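About Cluvix

Cluvix is a small clothing care school, and we love what we do! We teach the everyday stuff: hanging, folding, sorting, mending a hem, getting a shirt back on its hanger so it's still wearable on Friday. Sanaa Bouzid and Struan Leckie started it in November with 2 borrowed ironing boards and a very long list of questions from friends. Since then 389 people have come through our short courses, and plenty of them have come back with a suitcase of their own clothes and a sister or a flatmate in tow.

Our beginner course is called Itine. It runs for 7 evenings and it starts at the wardrobe, always, with a few garments and some plain hangers.
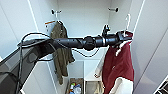 Sanaa teaches those first evenings and she's wonderful at it. She'll have you button the collar before you let go of a shirt, smooth the shoulders with the flat of your hand, and leave a gap between one hanger and the next (a full hand's width if you have the space, two fingers if you don't). Knits don't go on hangers at all in her class. Neither does anything heavy that stretches – those get folded, and folding is where Struan takes over.

Struan's course is Sistent, and people get really attached to it. He teaches folding on whatever surface you've got at home, so we do it on tables, on beds, on the seat of a sofa. You learn to fold in thirds, how to keep a stripe or a border straight along the edge, and what to do with the thin slippery things that never stay put. By the end most people are refolding everything they own, and we get such nice messages about it! 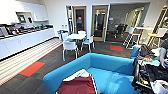

Words by Sanaa Bouzid
Wednesday, January 15, 2020

Classes are kept small and nobody gets rushed. Bring clothes you wear all the time, wrinkles included, and please don't iron them first – we'd much rather work with the real thing. Each session has a 30 minute break in the middle, and that's often when the best tips get swapped. I learned my favorite way of folding a fitted sheet over a cup of tea.

Our newest course is Benkirane, named after the street where I grew up. It covers repairs: loose buttons, small holes, hems that have come down. It's hand sewing only for now, and absolute beginners are very welcome. Struan is taking it as a student, and his buttonholes are coming along nicely.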